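Two Borders and a Toll Bridge: Talking About Old Rurnholm

I'd been trying to get Baiba Paju and Erhan Kahraman on the phone together for months, and when it finally happened we talked so long my coffee went cold twice. They've just finished a book on the Rurnholm district, a little strip of river country that was governed from two places at once and (if you ask Baiba) properly governed from neither.

I started with the obvious one: how does a place end up with two governors? "Bad maps," Baiba told me. "Both sides thought the Tisis was the border, and both sides had a different river in mind." The survey party got lost in March, drew in a bend they never saw, and everybody signed anyway!

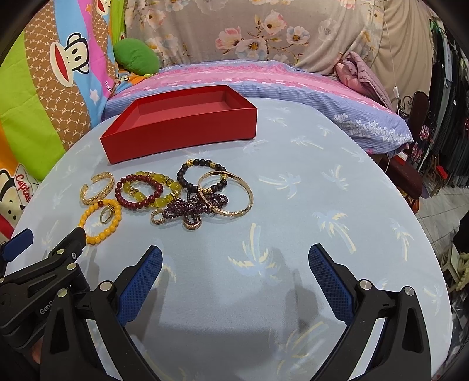
Erhan thinks the map story gets too much credit. He told me the people living there had a say in it too, and they liked things muddy. Two sets of officials meant you could pick the court you wanted, and plenty of families did. He found 661 land claims in the Loltent courthouse, and 400 of them had also been filed across the river.

I had to ask whether that was legal. "It was legal on whichever side you were standing," he said, and Baiba laughed so hard she had to put the phone down.

They do argue, these two. Erhan would have opened the book with the settlers, Baiba wanted the treaty first, and the treaty won. I read it in a weekend and I'm on Erhan's side, sorry Baiba.
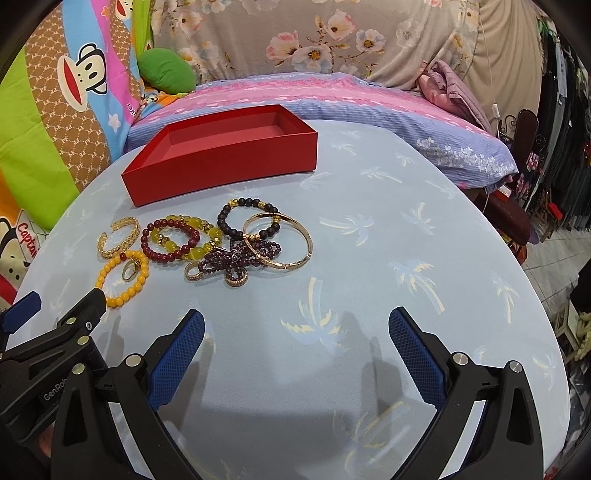

The toll bridge years

My favorite chapter is the one on the Zariņš bridge, which both governments taxed. By then the district had 4,000 people, and anybody hauling grain paid at each end. "There are letters and letters about it," Baiba said. "One farmer wrote every month for years. I got very fond of him."

Did he ever get his money back? "He got a reply," Erhan said. "From the wrong governor."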